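Ellorik rules

The Ellorik rules are a set of good practice rules for recording tasks with hand-held grippers, used for teaching robots to handle small household objects. They were first written by Merike Kuusk and Lorenz Ortner at the Wunberg workshop, and the present edition has 7 sections.

The rules ask that the table position is marked with tape before the first take, and that the marker plate on each gripper stays clean and is not covered by the sleeve. Cables should hang freely over the table edge and must not cross the work area.
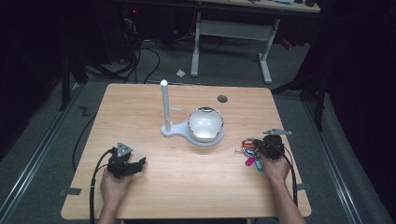
Section 4 concerns objects with many loose parts, such as keys on a ring. The operator should close the jaws slowly and keep the hand still for a moment before lifting. A take with a dropped object is kept, but it gets a separate label.

In the Brusuvow collection, 582 of 621 takes were accepted under these rules. Thibault Mallet has criticized the section on lighting as too general. A revision is in preparation.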